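We use cookies to remember your settings. Accept / Manage

ok so the Peto rewrite is finally merged and I want to talk about timestamps for a minute, sorry in advance

Our handheld gripper logs two streams, video and jaw width. Old pipeline lined them up once at the start of an episode and then just trusted both clocks. For short episodes, fine! For anything over 30 seconds the jaw signal slid off the video and the policy learned to close too early (ask me how many evenings I lost to that)

2714 episodes in the Favudbridge set. I reran alignment on all of them and 13 still fail. Those 13 have dropped frames right where the jaws close, so I'm tossing them. Life is short

New version matches tag motion in the video against the width signal over a sliding window and re-estimates the offset as it goes. Window is 36 frames. Tried smaller, it got jumpy whenever a tag went blurry

Also the planner no longer throws out a whole episode over one bad pose. It splits it, keeps both halves, and writes a line in the log you can read like a normal person

Sponge day with the new build, tag riding on the mechanism as usual
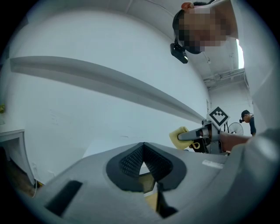

Ebony McKinnon: does the sliding window add lag if you run it live, or is this offline only?

Offline only for now! Live would need a causal version and I have half of one on a branch called fairclough-maybe. Don't look at it yet

Config notes go up tonight once I fix the typos

Contact | © Brirkside | Back to top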